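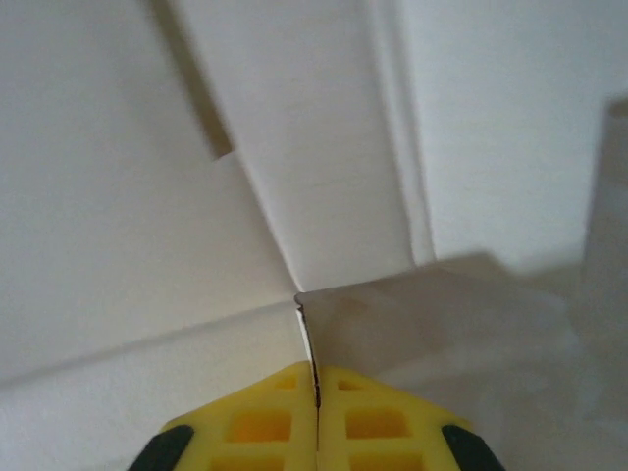 White inside as well as out: the flaps of a Wadon carton, with the brown core showing along the cut edge.

Wadon White Mailing Carton
Sold flat, in bundles of 74
Made by Vura, Muniston

A box is a box until you have to open one in front of a customer. Then it is either a nice white box or the thing the blender came in. The Wadon is the nice white box. It's white on the faces people see, and it's white on the inside, where most cartons give up and go brown.

We started making it after Graciela Escobar, who sells candles and has strong feelings about tissue paper, sent back a whole bundle of our older mailer with a note reading "lovely until opened." We were hurt for an afternoon. Then we changed the board.

The board

The Wadon is cut from corrugated board with a white liner on both sides. The middle is still plain brown, so every cut edge shows a thin dark line. Some shops like the line. Some ask us to get rid of it, and we can, by wrapping the edges by hand, at a price that has so far ended every one of those conversations.

White board marks more easily than brown. Pack with clean hands, keep the coffee on another table, and don't slide one carton across another if there's grit on the bench. A dry eraser takes off light scuffs. A damp cloth takes off the scuff and then some of the carton.

The flaps

Four on top, four on the bottom. The long flaps meet in the middle and the short ones tuck under. Crease every flap all the way back once before you fold it in. Cartons folded cold from the bundle tend to spring open again at the moment you reach for the tape.

The corners of the flaps are the weak spot and we won't pretend otherwise. Pull a flap up by its corner and sooner or later the corner bends or tears. Lift from the middle of the edge. If a corner does go, it will usually end up under the tape, where it can be between you and the carton.

Lining and bags

Plenty of people put a plastic bag or a sheet of film inside, mostly for clothing, soap and anything that sheds. The Wadon takes a liner well. Leave enough at the top to fold over once, and press it down below the crease line before closing the flaps. Film that rides up into the seam gets taped to the lid, and your customer gets to open both at once with a kitchen knife.

We sell the Daza liner for this, a milky film bag cut to fit. It is see-through enough to tell a sweater from a towel, and not much more. Any bag of the right size will do the same job, which our sales department would like me to stop saying.

What's in the bundle

74 cartons, flat, strapped both ways
2 paper cover sheets, top and bottom, to take the knocks
1 folding card, with drawings by Violeta Toledo, whose hands look much calmer than yours will

Tape is not included. Use paper tape if you want the whole thing to go in the recycling bin together. Clear tape holds fine and yellows with age, same as the rest of us.

Storage

Keep bundles flat and off the floor. Stood on end, they take on a gentle curve, and a curved carton never quite forgives you. Stack no more than 3 bundles high. Cut the strapping only when you're ready to use that bundle, and put the cover sheet back on top when you stop for the night.

From people who bought it

"Customers post photos of the box. The box! I make the earrings myself and the box gets the photos." — Ximena Cuevas

"Good carton. Wish the bundle were a rounder number. Who counts in 74s?" — Joaquín Arancibia

(It's how many fit under the strapping machine, Joaquín.)

"Held up fine in the mail. Took me a dozen to learn the bit about the corners." — Darcy Lockyer

Ordering

Orders are by the full bundle. Printing on the lid is available in one color, and the smallest printed run is 2,787 cartons, a figure set by the press and defended by the man who runs it. Send artwork as plain black line. Printed orders placed by the end of May go out with the summer run; later ones wait for the next.

Samples are one per shop, sent flat, inside another Wadon.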